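3.2 Shared snacks and the problem of the unplanned mouthful

The diary method used in the first wave asked people to write down what they ate and when. It did well on meals. It did badly on anything eaten standing up, or out of something on a table that other people were also eating out of. Wave 2 was an attempt to fix this, only partly successful (see 3.4). Typical of the sort of set-out we mean is Figure 3, a basket on a table, packets in it.

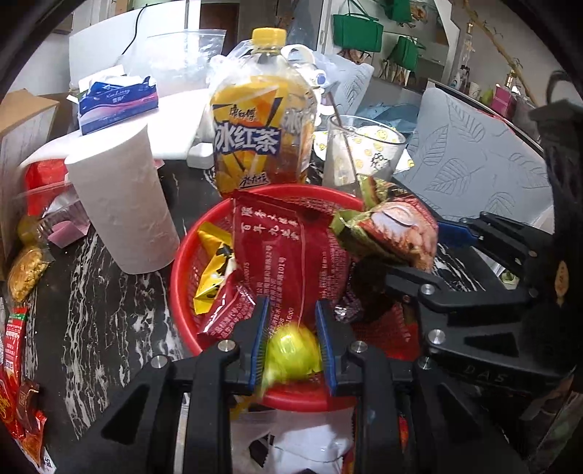
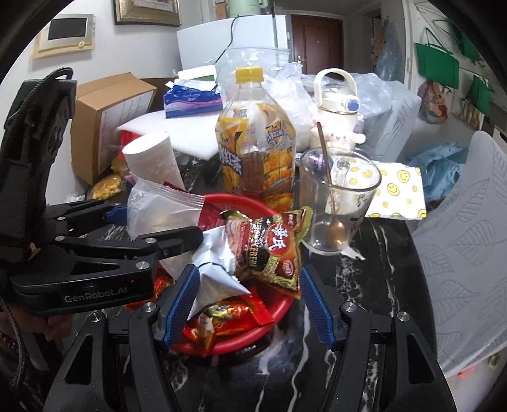
Figure 3. Shared snacks in a round red basket on a marble-patterned tabletop. Packets with Chinese characters are present in both panels.

Households were recruited through two community centres, Altetti and Flitari, and by word of mouth. Final sample 277 households, giving 3,721 usable diary days. Days with no entries at all were dropped unless the respondent had ticked the "ate nothing outside meals" box. A good many had not noticed the box. We moved it to the top of the page in July and the blank-day rate fell, though we can't seperate this from the start of the reminder texts, same fortnight.

Definition. A snack event is any food taken outside a meal the respondent has named as a meal. We did not set clock times. Earlier work in our group used fixed windows (Mac Suibhne and Misora protocols both do this) and the windows behave oddly with shift workers, whose breakfast can land mid-afternoon. Letting people name their own meals costs something in comparability. Worth it, we think. Drinks excluded unless milk-based or taken with food. Gum excluded. Cough lollies were argued over and finally excluded too.

Shared versus own. Each event was coded as "own" (packet opened by and for one person), "shared" (from a common bowl, basket, plate or open packet) or "unclear". Of all events logged, 1,408 were coded shared. Coding was done by two of us, with disagreements settled by Giuliana Montoya, who had not seen the household files. Most disagreements were about the open packet. A bag of chips passed along a couch is shared; a bag of chips left open on the bench and visited by three people over an evening is also shared under our rule but neither coder liked it much.

Portion estimates for shared events are poor. People remember that they had some. They don't remember how many. Asked to put a number on it, respondents went for round handfuls, and the handful turned out to vary a lot between members of the same family, let alone between families. We tried a picture card with small, medium and large handfuls of nuts. Useful for nuts. Not much use for wrapped lollies, biscuits or fruit, so for those we took a count where one was offered and left the field empty otherwise. Imputation is described in the appendix, along with the version of the model that leaves those events out.

Who fills the bowl matters more than we expected. In households where one adult did the shopping, that adult under-reported shared snacks relative to everyone else in the house, and was also the person most likely to describe them as "for visitors". Interview comments back this up. One woman said she bought mandarins for the kids and biscuits for guests and ate both at the bench while the kettle boiled. She had logged neither. Not dishonesty as far as we can tell, the food simply wasn't filed in her mind as hers.

Visitors. A table set out for company is a different thing again, more variety, more packets, and nearly 7 in ten respondents who logged a visit could not say afterwards what they themselves had eaten from it. Visit days were therefor flagged and run separately. Including them raises the variance on every estimate for shared food and shifts the means very little. Both sets are given in Table 4.

Seasonal effects were looked at briefly. Fruit goes up over summer in both own and shared categories, chocolate does the reverse, no suprise there. Numbers too thin to say anything about festival periods, which is a pity given how much of the interview talk was about them. We come back to this under limitations.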